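Two-Arm Bottle Packing: Grasp Timing Results

Oksana Tkachenko's group at Varnden tested whether a policy trained on wrist views alone can set the gripper opening for glass bottles. The training set held 553 teleoperated episodes on two arms, with full cola bottles and a foam-lined box.

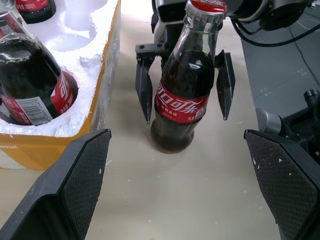
Findings

Adding a penalty on early closing cut tipped bottles to 204 in 2654 trials. Foam crumbs on the finger pads were left in place -- cleaning was not part of the protocol. A write-up is due in June.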